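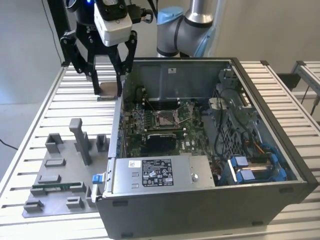

Which gripper is better for taking apart old desktop computers, the two-finger kind or the suction kind?
The two-finger kind for nearly everything inside the case, with suction ahead only on labels, lids and other things that were already easy.

Longer version follows. I have been at the Tidcombe bench since September and I have opinions, most of them about cables.

The contenders: the Sarwood, two articulated fingers, and the Gorkunine, a suction cup with a very confident brochure. Same arm, same mount, same towers lying on their sides with the panel off.

The job list was 14 tasks. Pull a memory module. Seat a memory module. Lift a drive out by its carrier. Open the lever on a CPU socket. Move a cable out of the way without making it somebody else's cable. That sort of thing.

We ran every task nine times on each gripper. That's 126 attempts per gripper, and I watched all of them, which tells you something about my social life this fall.

Memory modules first. The fingers have to come straight down, close on a thin strip of board and pull up with no lean at all. The slot forgives a little lean. The latches forgive nothing.

Sarwood got good at this once I stopped using the default fingertips. The defaults are smooth and wide, designed by someone who had been told about memory modules over the phone.

Gorkunine on memory: the cup wants a flat patch. A memory module is a flat patch with chips all over it. The cup hisses, thinks about it, and lets go. I admire the honesty.

The drive carriers were a surprise. I had assumed plastic tabs would be miserable for fingers, and they were fine! You squeeze, you pull, the drive slides toward you like it wanted to leave anyway.

Socket lever: push down, push sideways, let it swing up. Neither gripper is holding anything at this point, you're poking it with whatever you've got. Sarwood pokes with a fingertip. Gorkunine pokes with a soft rubber cup, so picture opening a mousetrap with a marshmallow.

Where suction won: peeling the side panel off (big, flat, boring), picking bare circuit boards off the table, and one task where the part was face up and clean and basically handing itself over. I gave it full marks. I'm not a monster.

Camera talk. We tried the Atinga module two ways, up by the wrist and off on a stand looking across the table. The stand view is lovely for humans. You can follow the whole job and drink coffee.

The wrist view is ugly, swings around, and is the only one that knows where the slot is once the arm has parked itself between the stand camera and the board. The wrist view stays.

Caution for anyone copying this: the wrist cable. Leave enough slack for the last joint to turn all the way, then look at how much slack that is, then feel sick. Ours snagged on a drive cage three times before I rerouted it.

I now do a slow dry run of the full wrist rotation every morning before anything touches a computer. It's the dullest part of the day and I'd defend it with my life.

The printed fixture plate deserves its own post. It gives every part a place to sit at a known angle, so the gripper never has to pick a module up off a bare table. Picking thin things up off a bare table is where grippers go to be humbled.

First version of the plate had holders so snug that the parts went in and stayed in. Great fixture, terrible if you want your module back. The clearance got bigger in every revision. We're on revision 7 and I've stopped naming the files "final."

Controller settings, for the two people who asked. Slow approach, light close, wait, then full grip. The wait matters. Skip it and the fingers grab while the arm is still settling, and you get a grip that's a hair crooked and a pull that isn't a pull.

Force limits: start lower than you think. A missed grasp costs a few seconds. A cracked slot costs a motherboard and a conversation.

Scores, since somebody always wants scores. Sarwood came out ahead on most of the list, badly behind on lids and panels, and level with Gorkunine on cables, where both were equally embarrassing.

Cables, though. A cable is never where it was. You move it, it waits, it comes back. The fingers can at least pinch one and drag it. The cup can lean on it in a meaningful way.

Somebody in my replies wants to know why we don't bolt both grippers on and swap mid-job. We priced the tool changer. We then went very quiet and went to lunch.

The cheaper idea is two arms, one holding while the other pulls. I like it on paper. In practice they share one table, and I'd need to teach them manners first.

What I'd buy again: the Sarwood, with printed fingertips, and the Atinga at the wrist. What I'd keep in a drawer: the Gorkunine, for panel day.

Fingertip files go up once I fix the left one — it has a lump where I sanded it by hand and then measured the wrong side.

Next on the bench are laptops. The screws are smaller, the clips are hidden, and everything is glued. I've ordered more coffee.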